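Subject: Re: [tronley-neighbours] Surgery closing its front desk in the afternoons

Hello all,

Sorry to be slow in answering, it has been one of those weeks with visitors and a boiler and the cat at the vet, and I wanted to sit down and do this properly with a cup of tea.

Someone on the list wrote:

> Does anyone know what is happening with the surgery? I went down at
> half past two to pick up a form and the door was locked, with a note
> saying to ring or use the website. My mother is 84 and does neither.
> Is this for good? And is it true they are stopping the flu and covid
> jabs there and sending us all to Skundier instead? I heard that in the
> chemist's but the girl wasn't sure.

I went to the open evening at the library, so I can answer most of this, although my notes are a bit of a scrawl and I missed the first ten minutes looking for somewhere to park.

The desk first. It is a trial, and it runs until the end of October. The door is open in the mornings as before, and from one o'clock you need an appointment to be let in. If you ring the bell on the left-hand side (the low one, by the ramp) somebody will come down and hand over forms or take in a sample. That was news to most of us in the room, and a lady near the back said rather firmly that it ought to be on the note. They promised to change it. I walked past this morning and the old note is still up, so please do tell your mother about the bell.

Now the jabs. There is some truth in what you heard. The surgery will still do the housebound and the care home, going out to people as they did last winter. Everyone else who is due one will be asked to go to the hall at Skundier, where they can get through 500 people in a weekend. At our surgery the most they managed in a day was 138, and that was with the corridor full and people queuing in the rain.
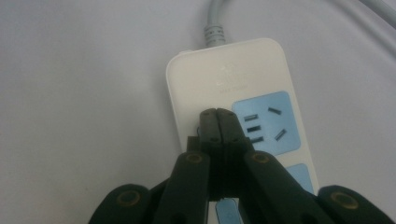

Tronley, September

I have put the rest under a heading of its own, as I know several of you print these out and pass them along to people who aren't on email, and I'd like them to have the useful part on one sheet.

Getting to Skundier. The bus takes 30 minutes from the cross and stops right outside the hall, but the last one back is at ten to six, so don't let them give you a late slot. If you can't manage the bus, the Cheng minibus has offered to do two runs each clinic day, free of charge, and you book a seat through the library. It does take a wheelchair, though only one at a time, so say so when you ring.

Booking the jab itself. Letters will go out with a number to ring. If you have signed up to Jistex, which is the thing the surgery uses for repeat prescriptions, you may get a message on that before the letter comes. You don't have to use it! I was told twice that the phone line and the letter will carry on, and I wrote it down both times. Please don't turn up at Skundier without a slot — they were clear that they'd have to turn people away.

Several people asked whether the move is for this winter only, and I'm afraid the answer was a bit woolly. It will be looked at again in the spring. Over 100 of us had signed the sheet by the door asking for at least one clinic day in the village, and the sheet is still at the library if you'd like to add your name. I think it's worth doing, even if you're quite happy with the bus yourself.

One last thing, the chiropody clinic has not moved and is not moving. It's in the same room with the same hours, and you go in by the side door.

If anyone would like a lift to Skundier from the Mill Road end, I have two spare seats and would be glad of the company. Just reply to me off the list.

With very best wishes,
Your neighbour at the top of Mill Road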